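Ticket 2682
Product: Tokgate Estate Forms
Subject: Inventory totals don't match the accounting, court portal keeps bouncing it
Opened by: Murray Sandhu
Status: Open

Hi all, me again (sorry!). I'm the executor for my aunt's estate, the Boychuk file in your system, and I'm stuck on the inventory. I filled in the whole thing over the weekend, house, bank account, car, her little brokerage account, and the summary page looked great. Then I went to make the first accounting and the opening balance came out higher than the inventory total. Same assets, same values, I haven't sold a thing yet.

I sent it through Dindarine anyway, thinking maybe the clerk's side would work it out, and it bounced with "opening balance does not agree with inventory on file." Tried again Monday with the same result. So that's two rejections and I'd love not to get a third.

Things I did before writing in:
- Deleted the brokerage account and put it back in. No change.
- Changed all the values to date-of-death values (I had one from the week after, my mistake, fixed now).
- Printed both reports and went down them with a ruler. Every line matches except the house, which shows half its value on the inventory and the full value on the accounting.

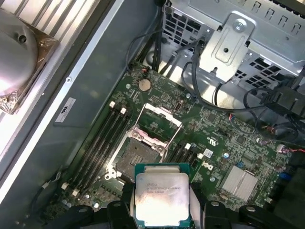

Réjean Sutherland: Hi Murray, the ruler was a good idea, and the house line is where I'd look too. Can you open the asset and tell me what's in the "Decedent's share" box, and also what's picked under "How title is held"? Please check the deed itself for this and don't go by the tax bill. Tax bills often list just one owner.

Okay, got the deed out. It was my aunt and my uncle as joint tenants with right of survivorship, and he died before she did, so the whole house was hers by the time she passed. In Tokgate I had the share at 100 but the title box still said "Joint." I think I picked that on day one because the word was right there on the deed and it seemed like the honest answer! His death certificate was recorded with the county, I have the stamped copy.

I switched it to "Sole owner" and saved. The inventory moved up to the full value, hooray, but now there's a yellow banner saying "Prior co-owner on record, attach evidence of death." I attached the stamped copy and the banner stayed. Logged out, logged back in, still yellow. 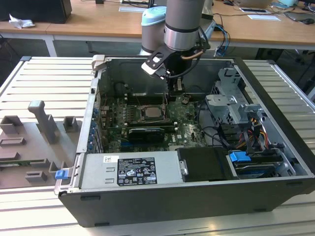
I also tried it from my wife's laptop in case it was something about my browser, and the banner was there too, so I guess it's stored with the file. The two totals do match now, to the penny. What I can't tell is whether the banner will stop Dindarine from taking it or if it's only a reminder to me.

One more thing while I'm here. The bank account is at Salteck and they've sent a corrected date-of-death letter, a few dollars different from the first one on account of interest. Do I just type over the old number, or does that need to be an amended inventory? Nothing has been accepted by the court yet, if that matters.

I'm holding off on submitting until I hear back. Mornings are best if you'd like to call, I'm usually at the kitchen table with the folders by eight.

Murray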